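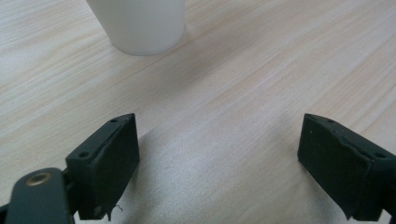
# Pillix: a word list of kitchen and table talk

Reading time: 2 min

Hello, and thank you for stopping by! Pillix is a small collection of the words people use at home for cooking, eating and clearing up, gathered mostly in the two towns of Sosance and Brondau (with a handful of late additions from Te Moana, which I was very happy to get). It began as a notebook by my stove and grew from there.

## What you get

- `words.csv`, with 1,156 entries, one per line
- `sayings.txt`, with 161 longer phrases, typed up the way they were said
- `notes.md`, my own rambling about spellings

Each entry has 3 columns: the word, the town, and a plain meaning. I left out the names and ages of the people who spoke to me, as I promised them I would.

## Cups, mugs and beakers

This is the part I love best, and I'm afraid it shows. In Brondau a "tolly" is anything you drink from that has no handle, while in Sosance the same word is kept for the one you use to measure rice. Both meanings are in the file, on separate lines, so please don't merge them!

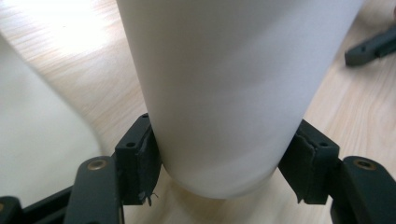
*White cylinder, held near its base.*

## Known problems

Roughly a tenth of the Sosance entries still have no meaning filled in. Version 2 fixed the accents that got scrambled in August, but if you open the file in an old spreadsheet program you may still see odd marks.

## Using it

Free for teaching, crosswords, family arguments and anything else kind. A mention of Pillix is always nice to see.

Last updated 30/09/2022

Contact: use the Pillix project page | © Pillix word list | Back to top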